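Visita à papelaria e armazém da Roleck: um dia de portas abertas entre canetas e marcadores

14 de dezembro de 2021

A Roleck abre as portas uma vez por ano, sempre antes do Natal, e este ano consegui lugar na visita da manhã. A inscrição faz-se pela internet em outubro e é gratuita. Recebi a confirmação por correio eletrónico, com a morada, a hora e um pedido para não levar mochilas grandes. O pedido é justificado: os corredores do armazém são estreitos e as prateleiras têm material até à altura dos joelhos.

O edifício fica na zona industrial, a dez minutos a pé da paragem do autocarro. Quem vai de carro pode estacionar em frente ao portão lateral. A entrada dos visitantes não é pela loja, é pelo cais de cargas, e convém saber isso porque a loja estava fechada e várias pessoas ficaram à espera do lado errado.

A visita tem três partes: o armazém, a sala onde se separa e experimenta o material de escrita, e a loja, que abre no fim só para quem esteve na visita. O percurso completo demora perto de duas horas.

O armazém

A Roleck vende a escolas, escritórios e pequenas papelarias. O catálogo deste ano tem 2115 referências, e a maior parte é papel: blocos, resmas, cadernos, envelopes. O papel ocupa toda a parede do fundo e chega em paletes. O material de escrita ocupa muito menos espaço mas dá mais trabalho, segundo nos explicaram, porque chega em caixas pequenas e sai muitas vezes à unidade.

As prateleiras estão organizadas por fornecedor e não por tipo de produto. Para quem vem de fora parece pouco prático -- as esferográficas estão em quatro corredores diferentes -- mas quem lá trabalha encontra tudo depressa. Cada corredor tem uma letra e cada prateleira um número. As caixas da Pravico ficam logo à entrada porque são as que rodam mais.

Vimos também o canto das devoluções. As escolas devolvem material no fim do ano letivo e tudo tem de ser verificado antes de voltar à prateleira. O que vem sem embalagem segue para a sala de separação. É por aí que continua a visita.

A sala de separação

Foi a parte de que mais gostei. O trabalho é simples de explicar: as canetas e os marcadores soltos são postos em cima da bancada, vistos um a um e arrumados por tipo. Os marcadores fluorescentes vão para um lado, as canetas de escrita para outro, e o que não se consegue identificar fica à parte até alguém consultar o catálogo. Na bancada cinzenta, com veios brancos a imitar mármore, havia marcadores roxo, laranja e rosa ao lado de outros em tons de creme e castanho. 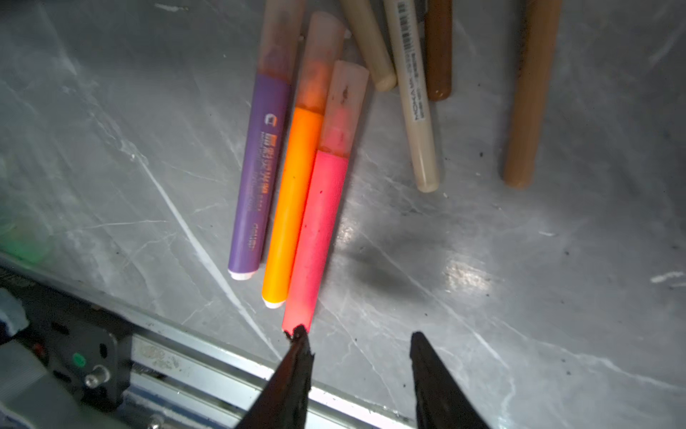

O critério de separação tem mais regras do que eu esperava. Primeiro olha-se para a tampa. Um marcador sem tampa é posto de lado sem mais testes. Depois olha-se para o corpo e procura-se o código de barras ou a referência impressa. Se a impressão estiver gasta, o artigo já não pode ser vendido como novo, mesmo que escreva bem. Por fim faz-se um traço numa folha de rascunho. O traço tem de sair contínuo à primeira passagem.

Os que passam em tudo voltam ao armazém. Os que escrevem mas têm o corpo riscado ou a impressão gasta vão para um saco que a Roleck oferece a associações da zona. Os restantes vão para a reciclagem, que é feita por uma empresa externa, a Lambrakis. Perguntei quantos se perdem e a resposta foi que depende muito da origem. As devoluções de escritórios costumam vir em bom estado. As das escolas básicas nem por isso.

Experimentámos nós próprios, em grupos pequenos, com folhas de rascunho e um cesto de material para separar. O nosso grupo demorou mais do que o previsto. É fácil confundir um marcador fluorescente de corpo opaco com um marcador normal, e as canetas castanhas e bege são parecidas entre si quando estão tampadas. Acabámos por destapar quase tudo, e a arrumar as tampas de volta também se perde tempo.

Uma informação útil para quem tem muitos marcadores em casa: recomendaram guardá-los deitados. Os de duas pontas, em particular, não devem ficar de pé no copo durante meses. As esferográficas aguentam melhor. E as tampas devem ser apertadas até se ouvir o estalido, sobretudo nos fluorescentes. Vou ter de rever o copo que tenho na secretária.

As canetas com desenhos

Há uma parte do catálogo dedicada às canetas decoradas, com animais, flores, frutas e personagens. São compradas sobretudo por papelarias de bairro, que as põem num expositor junto à caixa. A Roleck trabalha com estas canetas há nove anos e começou com um único expositor, que ainda está na loja.

As mais pedidas são as que combinam duas cores claras, por exemplo corpo bege e tampa rosa, com uma figura pequena no corpo. Os ursos vendem-se o ano inteiro. Já os motivos de Natal têm de sair até meados de dezembro, e o que sobra fica guardado um ano.

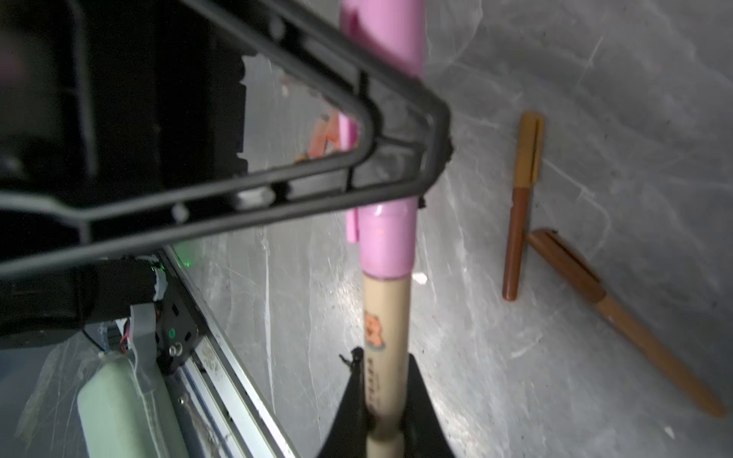 O preço destas canetas é um pouco mais alto do que o das lisas. A carga é muitas vezes a mesma, muda o corpo. Explicaram-nos que a mola de fixação é o ponto fraco de muitos modelos, porque as crianças a dobram para trás, e que por isso há clientes que preferem modelos com mola mais grossa. A Flimham, que fornece uma das linhas decoradas, passou a enviar tampas de substituição em cada caixa. Achei uma boa ideia e gostava que outras marcas fizessem o mesmo.

Houve uma pergunta do público sobre os castanhos, que aparecem pouco nas papelarias. A resposta foi que se vendem bem a quem faz caligrafia e diários ilustrados, e quase nada a escolas. Os tons acastanhados chegam em caixas mais pequenas por esse motivo. Quem os quiser deve encomendar em vez de esperar que apareçam no expositor.

A loja

A loja é uma sala comprida com expositores dos dois lados e uma mesa ao centro para experimentar. Na mesa há blocos de papel de várias gramagens, o que faz diferença: um marcador que parece ótimo em papel grosso pode atravessar a folha de um caderno comum. Aconselho a levar uma folha do caderno que se usa normalmente e a testar nela.

Durante o dia aberto há desconto no material de escrita. O papel fica de fora. Comprei dois marcadores fluorescentes, uma caneta castanha de ponta fina e um bloco pautado. Só há uma caixa a funcionar e a fila foi demorada. O pagamento com cartão estava disponível, mas o terminal falhou duas vezes enquanto lá estive, por isso é melhor levar algum dinheiro.

Havia mais de 200 inscritos no conjunto das visitas do dia, divididos em nove grupos. O nosso grupo era dos mais pequenos e mesmo assim foi difícil ouvir as explicações no armazém, onde há eco e um empilhador a passar. Na sala de separação ouvia-se bem.

Informações práticas

A visita é adequada a crianças a partir da idade escolar. As mais novas cansam-se no armazém, mas gostaram de experimentar os marcadores. Não há cafetaria no edifício, apenas uma máquina de bebidas junto ao cais. O café mais próximo fica do outro lado da estrada e serve almoços.

O armazém não é aquecido. Levei um casaco fino e arrependi-me. O chão do cais estava molhado e escorregadio por causa da chuva, pelo que recomendo calçado fechado.

Quem tiver material de escrita usado em casa pode entregá-lo à entrada, num contentor próprio. Aceitam canetas, marcadores e lapiseiras de qualquer marca. Não aceitam corretores líquidos nem tubos de cola.

As inscrições para o próximo ano voltam a abrir em outubro, na página da Roleck. Os grupos da manhã esgotam primeiro.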